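Lillton Library Evenings: where we are at the halfway mark

Hello again, and sorry this is landing in your inbox at the tail end of June when I promised it for the start. The short version is that the evening opening is working, the money is mostly where we said it would be, and there's one thing I'd like to change for the fall (I'll get to it, please don't skip ahead).

You'll remember the grant from the Jadach Fund was to keep the Lillton branch open until 9 p.m. on two evenings a week, with heat, light, a paid desk person and something to do once you're through the door. We started with board games and chess, homework tables, and the repair bench.

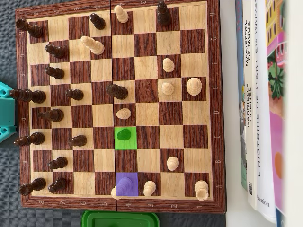
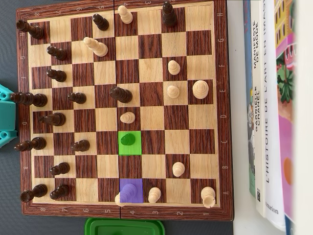
Chess, on the folding board.

One father wrote on a comment card that he'd driven past the branch for years thinking it was shut for good, and that his daughter now does her reading there while he gets through his night class assignments, and could we please, please not stop in the summer. I have that card taped over my desk. We got a good handful along the same lines, plus one asking for better coffee, which is fair.

So, numbers. We had 385 visits over the first 18 evenings. That's door counter visits, so somebody who steps out to take a phone call and comes back in gets counted twice, and I don't have a good way around that yet. The quietest evening was the one with the ice storm, when 17 people still came, and I would have stayed home myself if I hadn't been holding the keys! We also signed up 36 new cardholders at the evening desk. A lot of them are people who work days over in Lanville and never once got home before we locked up.

The homework tables are the big hit. I had pictured middle schoolers, and we do get them, but the steady crowd is adults: nursing students, a couple of people working toward their citizenship test, and a group doing the bookkeeping certificate who have more or less claimed the long table by the atlases. They asked for a whiteboard, so I moved the one from the staff room. The staff room hasn't forgiven me.

The repair bench has been patchier. Lamps and toasters went fine in the first weeks, then we lost our evening to a scheduling mix-up with the Wolde center, which was running the same thing at the same hour. We've sorted it out now and they take the first half of the month while we take the second. Turnout picked up right after, though I wouldn't read too much into it yet. I'd like to see what happens once school is back.

Games night ticks along nicely. It costs next to nothing and it gets people talking who would otherwise sit at opposite ends of the room. A few of the older regulars have started teaching whoever sits down, and I've stayed well out of it.

On the budget: wages are right on the line. Heating came in over, mainly from that long cold stretch and a boiler that I can only call moody. We covered the gap from the supplies line, which was under, partly thanks to donated games and a very generous box of printer paper. Nothing was moved between lines beyond what the grant letter allows, and the full sheet is attached with receipts. The one bill still missing is for the outside light over the ramp. The electrician has done the work and I've asked for the invoice twice. I'll send it along as soon as I have it.

What hasn't worked is the bus. The last one toward Lanville leaves at 8:40, so anybody depending on it has to start packing up well before closing, and a few people told us they don't bother coming at all for that reason. I called the bus company and got a friendly no. Which brings me to the change I mentioned: I'd like to open and close half an hour earlier from September, so 5 to 8:30 in place of 5:30 to 9. Same hours paid, same cost to you. The desk staff are happy with it and the bookkeeping group grumbled but said they'd manage.

If you're okay with that, a quick yes by email is plenty and I'll get the new signs printed over the summer. We'll keep the doors open in July on the current hours and take two weeks off in August while the floors get done. You're very welcome to drop in on any evening before then. Come after seven if you want to see it busy, and park around back, as the front lot fills up with the dance school pickup.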